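Jan 3, 2007

**Zustville clinic opens free breathing tests for adults**

The Coppens Health Center in Zustville will offer free lung function tests to adults starting this month. The tests are meant for people who get short of breath on stairs, cough most mornings or have worked for years around dust.

A test takes 4 visits to the mouthpiece – one practice blow and three that count – and results are given the same day. The center has room for 300 people through the end of January. By closing time on Tuesday, 147 had signed up.

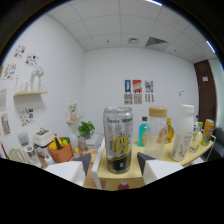
Patients should not use a quick-relief inhaler for several hours before the test unless they need it, and should skip heavy meals that morning. Anyone who has had eye, chest or stomach surgery recently should call first. A nurse will go over the numbers with each patient and send a copy to the family doctor on request.

The program is paid for by a grant from the Sernon Fund, which also covers follow-up visits for patients without insurance. A second site in Patanora is planned if demand holds up, with space for another 200 tests. No opening date has been set there.
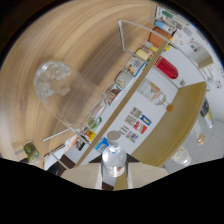
## How to sign up

Call the front desk at Coppens or stop by on a weekday. Walk-ins are taken when there is an open slot – mornings fill up first. Bring a list of your medicines and wear loose clothing.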